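3 安装与首次使用

本章适用于 Zolden 台式面包机。安装前请先核对第 2 章的装箱清单，缺件请联系 Groltton 售后，不要用其他型号的配件代替。

3.1 选择摆放位置

1. 将机器放在平整、耐热的台面上，四个脚垫须全部着地。
2. 机身两侧和背面各留出 16 厘米以上的空间，上方不要有吊柜灯或悬挂物。
3. 远离水槽、灶具和阳光直射处。
4. 电源线长 114 厘米，请选用够得着的墙面插座，不要使用接线板。

注意：搅拌时机身会有轻微移位，属正常现象。如移位明显，请检查脚垫上是否沾有面粉或油。

3.2 首次清洁

1. 取出面包桶：握住提手，逆时针转动后向上提。
2. 用温水和中性洗涤剂清洗面包桶与搅拌叶片，擦干。
3. 用拧干的软布擦拭内腔，发热管不得沾水。
4. 装回面包桶，选择“烘烤”程序空机运行 3 分钟，然后断电，开盖冷却。

首次空烧时可能有少量烟和气味，请保持通风。

3.3 称量与投料

干粉类原料请用秤称量。量杯的读数会随粉料的松紧变化，同一杯面粉压实与不压实，重量相差很大。奶粉和低筋粉容易结块，投料前先过筛。

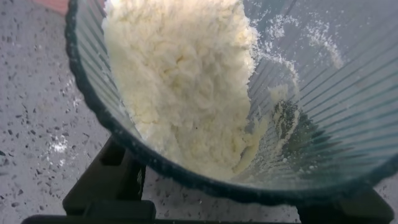
投料顺序为先液体、后粉类，酵母放在最上层，单独挖一个小坑，不与盐和糖接触。使用预约功能时尤其要遵守这一顺序，否则酵母会提前发酵。

1. 将搅拌叶片装到转轴上，推到底。
2. 倒入水或牛奶、鸡蛋、油。
3. 盐和糖分别放在桶的两个对角。
4. 加入面粉，盖住全部液体。
5. 放入酵母。
6. 擦净桶外壁和桶底，再装入机内。

警告：不得在机内直接投料。粉料落到发热管上会焦化冒烟。

3.4 通电前检查

1. 确认面包桶已顺时针锁紧。
2. 合上上盖，确认盖缝中没有夹住异物。
3. 清理台面上散落的粉料，确认进出风口没有遮挡。
4. 双手擦干后再插电源插头。插头应完全插入，松动的插座请先找电工维修。

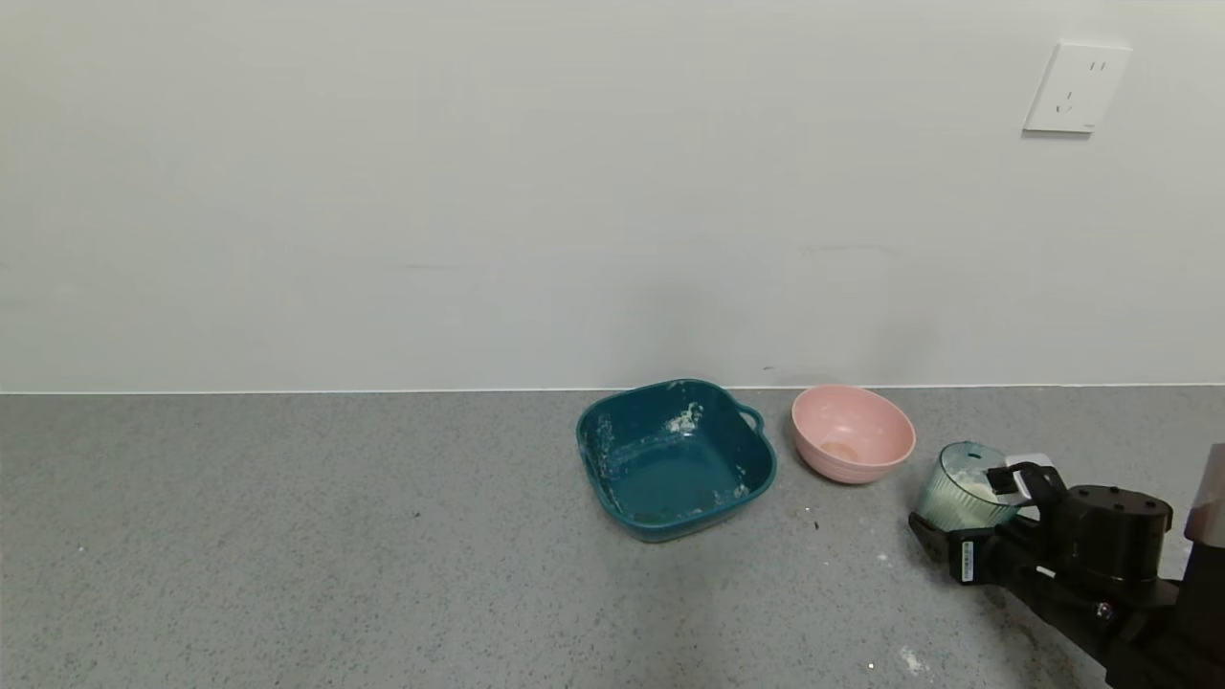 3.5 启动程序

1. 按“菜单”键选择程序，编号见附录 2。
2. 按“重量”键和“烧色”键设定。
3. 按住“启动”键，听到一声提示音后松开。

运行开始后如需更改设定，长按“停止”键取消，再重新选择。揉面阶段可以开盖查看面团；发酵和烘烤阶段请勿开盖。

如显示屏出现 E16，表示内腔温度过高，请断电开盖，冷却后再试。

本章修订日期：2022年11月7日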